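Search the archive
3 min read

We use cookies to remember your list settings. Accept / Manage

Subject: Re: Re: Painted blocks for the counting and color kits

Emília Hájek wrote:

> I have 56 bags to fill before September and I keep going back and
> forth on the blocks. The old Wolex cubes are fine for color naming,
> but the children stack them and get bored at three high. Has anyone
> mixed in flat pieces? Also, does it matter which colors go together
> in one bag? I was going to take whatever came out of the bin.
>
> Emília

Emília,

I did the kits for our two rooms last year and went through the same thing. I ended up putting flat pieces in every bag and I would do it again. A flat block gives a child a base to build on, and it also starts a different kind of talk: "on top of," "under," "next to," "thicker than." With cubes only, you get color words and counting, and the rest has to come from you.

On colors, I would not take them straight from the bin. Orange next to red is the pair that causes trouble. Some of the younger ones call both of them red for months. I used to leave orange out for that reason, then changed my mind. If both are in the bag, you can hold them side by side and have the conversation. I would keep red, orange, yellow, green and blue as the basic set and save purple for later in the year.

The table matters more than I expected. We had a patterned cloth on ours and the blocks got lost in it. A plain brown top works well for all five colors, yellow included. Small blocks also need space between them at the start, so that a child can point to one without touching its neighbor. I put the pieces out well apart and at odd angles, and I don't line them up. Lining up is something they like to do themselves.
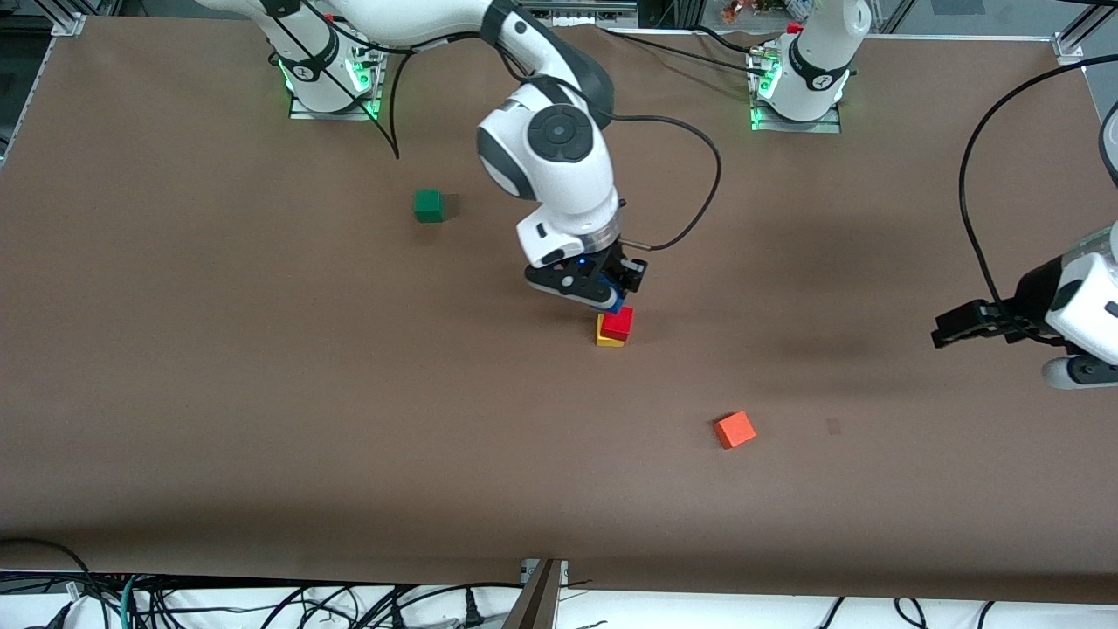

What is a good first stack to ask for?

A red cube on a flat yellow block, with blue as the next one to go on. The two lower pieces are different shapes and different colors, so a child who knows only one of the words can still get it right.

After that, I ask for green, and then I let them choose. Some will want to take the whole thing apart first – let them.

As for ordering, Candano sold us a mixed box of 435 pieces, cubes and flats together, and there were plenty left over for replacements. The paint has held up. Lumine has nicer edges, but they were out of flats on Tuesday when I looked. I have not tried the Lại ones, so if anyone on the list has them, please say how the orange looks. A brownish orange would be hard to see on our tables.

One more thing about the bags. Drawstring is better than zip for small hands, and write the contents on a tag – colors and shapes both. Otherwise the flats wander off into the building corner and you find out in the middle of a lesson.

I can send you my tag sheet if you want it. It prints 2 to a page.

Subscribe to the weekly digest
Enter your email address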